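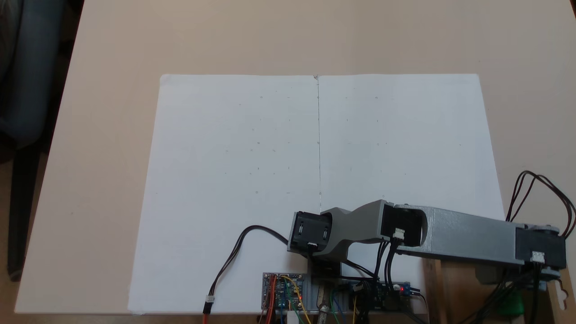 Digest, Volume 14, Issue 8

Home | Archive | Subscribe | Members | Contact

This site uses cookies to remember your archive settings. Accept | Decline

From: Soo-ah Seol, Records Office, Pledach Allotment Association
To: plotholders list
Date: Apr 5, 2024
Subject: Re: Water charges and the Stondamero site

Dear members,

I write in reply to the message from Abrehet Adugna, which is quoted in part below for those who did not receive it.

> I have held a plot at Stondamero for six years and have always paid a
> single sum for rent and water together. The new notice shows two
> separate amounts. Could the office please confirm whether the total
> has gone up, and what happens to those of us who collect rainwater
> and seldom use the taps? I would also be glad to know when the lower
> tank will be back in use.
>
> Abrehet Adugna, plot 533

The total for a full plot has not changed this year. Rent and water are now shown on separate lines, as members asked at the last general meeting. Half plots continue to pay half of each amount.

The water charge covers the standing cost of the supply as well as the water drawn from it. It is therefore payable on every plot, including those where rainwater is collected. The office does recognise the efforts of members who store their own water, and a proposal for a small reduction will be put to the August meeting. Members wishing to speak on it should write to this office beforehand.

The meter readings for last season have now been checked. The Stondamero site used 3,039 cubic metres and the Sisay site used 580. The Stondamero figure is higher than expected, and a leak is suspected on the pipe that serves the lower tank – the tank will stay closed until the pipe has been dug out and inspected. Plotholders on that row may use the tap by the main gate in the meantime.

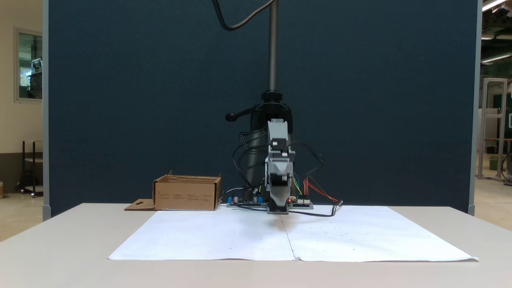

May I leave a hose running on my plot while I am away from it?

Hoses must be held in the hand at all times, under rule 9 of the tenancy agreement. Sprinklers and timed systems are not permitted at either site.

Members are further reminded that water butts must have a fitted lid. Butts holding more than 100 litres should stand on slabs or firm ground, well clear of the shared paths. Anyone who is unsure whether a position is suitable may ask the office before filling.

Payment may be made by bank transfer or by cheque, with the plot number written clearly on the back. Members who would prefer to pay in two parts should let me know before the first payment falls due – no form is needed.

Yours faithfully,

Soo-ah Seol
Records Office

Last updated: 3 days ago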